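We use cookies to help this site work and to understand how it is used. Accept all | Manage preferences

Visit report: Sanbridge Community Hospital open day, hand therapy and rehabilitation department

Members of the Craddock Patients' Forum attended the open day at Sanbridge on a Wednesday in July. The purpose of the visit was to see how the department has settled into its new rooms on the ground floor, and to hear from staff about waiting times, home exercise and the planned link with the Kedano day centre.

The party was met at the main entrance by Kadir Avcı, the department's lead therapist, who gave a short talk before the tour began. Patients are now seen first by a therapist and are referred on to the consultant only where this is needed. Mr Avcı explained that most people who attend are recovering from a broken wrist, a tendon repair or a stroke, and that a smaller group come with long-standing arthritis. Grip work usually starts gently and is built up between appointments.
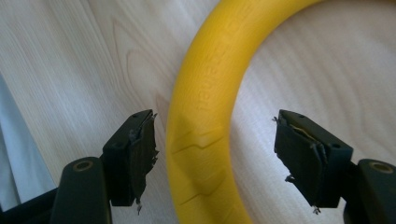

The forum had asked in advance about the length of time between referral and first appointment. At our last visit this stood at roughly three months for routine cases. Staff reported that it has come down since the move, although urgent cases after surgery continue to take priority and the position in winter remains hard to predict. Members welcomed the progress and asked that current waits be displayed in the reception area, where at present there is only a general notice.

The treatment area is a single long room with good daylight and a view of the car park. Curtains can be drawn between the tables, but conversations carry, and two members felt that this would trouble some patients. Efa Vaughan, who manages the building, said that screens had been priced and that a decision was expected once the heating work was finished.

Discussion then turned to the loan of equipment for use at home. Under the former arrangement, items were signed out in a paper book and many were never returned. The department now keeps a simple register at the desk, and patients are telephoned when a loan falls due. Small items are easily mislaid, and members favoured keeping them in clear plastic pouches with a fabric edge, of the kind that lay on the table, as the contents can be checked without opening them. It was suggested that an instruction card in large print, in Welsh and English, should go out with every loan.
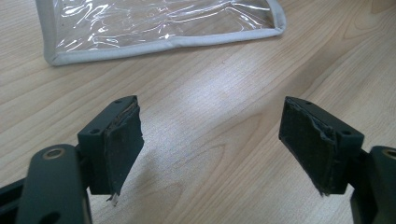

Transport was the subject raised most often by patients who spoke to us over tea. The Prollov bus stops at the foot of the hill, and the walk up is steep for anyone who is unsteady. One patient told us that she books a taxi for each visit and had not known that help with fares might be available to her. Mr Avcı undertook to have the details printed on appointment letters – a small change, but one which members have requested before.
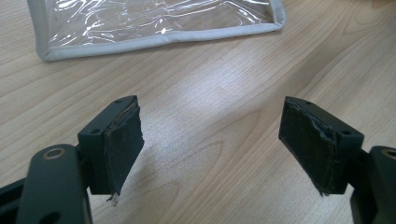
Report by Sioned Maddocks
Visits Secretary, Craddock Patients' Forum

The afternoon closed with a session on the Kedano link. From the autumn, a therapist is to hold a clinic at the day centre, so that people who already attend there need not make a separate journey. Gwion Parry, speaking for the centre, confirmed that a room has been set aside and that the doorway is wide enough for wheelchairs. Parking remains unresolved.

The forum will write to the hospital on the matters of privacy, signage and travel costs, and has asked for a reply before its next meeting. Thanks are due to the staff who gave up their time, and to Prys Voyle for arranging the minibus.

Last updated: July

Contact the forum | Accessibility | © Craddock Patients' Forum | Back to top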